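How to clear out a toy bin in one evening

Quick one this week. July is half gone and the toy corner at our place had turned into a pile with a path through it. I did the whole thing in one evening after supper and wrote down the steps as I went, so excuse the shorthand.

What you need

Two bins, same size. Gray is fine, any color is fine. Straight sides if you can get them – sloped ones waste floor space.
A trash bag.
A damp cloth, dish soap, an old toothbrush.
Masking tape and a marker.
A timer. Phone works.

Step 1. Set up the bins

Put one bin right behind the other on a table or the floor, long sides touching. Front bin is for sorting. Back bin is for keeping. Don't put lids on, don't label yet. You'll change your mind about labels anyway.

Wipe both out first. Old bins collect grit in the corners and it sticks to everything, dolls' hair especially.

Step 2. Small batches only

Biggest mistake I see. People tip the whole lot out on the rug and then it's bedtime and they're shoveling it all back in. Don't tip. Take a handful of toys and lay them in the front bin so nothing's on top of anything else. If you can't see the floor of the bin, take something out.

Mix is fine at this stage. Dolls, animals, paddles, whatever comes to hand.
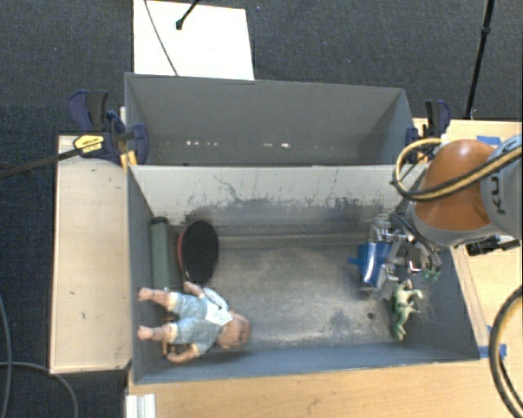 Set the timer for 20 minutes and work through one batch after another until it goes off. Then stop, get a drink, do another 20. Elspeth Rutherford from our street does hers in one go with the radio on, and good luck to her, but my back won't have it.

Step 3. Pick up each thing once

One toy in your hand, one decision. Keep, give, fix, trash. Keep goes straight in the back bin. Give goes in a bag by the door. Fix goes on the windowsill – and if it's still on the windowsill in a month, it's trash. Be strict about that one.

Start with the big things. Dolls and paddles take up most of the room, and once they're out the little stuff is easy to see. Small animal figures like to lie up against the walls, so run a finger along the sides before you call a bin done.

Step 4. Clean as you go

Plastic animals: warm soapy water, toothbrush for the feet and ears. Dry on a towel.

Dolls with soft bodies: don't dunk them. Wipe face, hands and feet with the damp cloth. Take the outfit off if it comes off and wash it with the kids' socks. Check the care tag first if theres one you can still read.

Table tennis paddles: wipe the rubber with plain water, let it air dry flat. No dish soap on the rubber. If the edge is peeling, a bit of glue and a heavy book overnight.

Anything with batteries, open it up and look. Crusty ones come out now.

Step 5. Sort the keep bin

Now you can think about groups. Ours ended up as dolls and their clothes, animals, and outdoor and sports. Yours will be diferent. Fewer groups is better, kids under 8 will not respect a system with 18 categories and neither will your husband.

Loose small figures go in a shoebox inside the bin. Otherwise they sink.

Step 6. Label and put away

Masking tape on the short end, marker, big letters. A little drawing for kids who can't read yet. Bins go on the lowest shelf, heavy stuff on the bottom.

Leave a bit of space at the top. A full bin is a bin that gets tipped out.

If you get stuck

Kid won't part with anything: put the maybes in a bag in the closet, date on the tape. Whatever gets asked for comes back out.
Missing pieces: one jar, kitchen shelf, all odd bits go in it.
Too many bins: use fewer. Heather Jardine wrote in to say she'd gone down to two for the whole house, still thinking about that.

Garage shelves next time, if it cools down.

Contact: Gillespie Dunbar, Drodcombe | Copyright Drodcombe Home Notes | Back to top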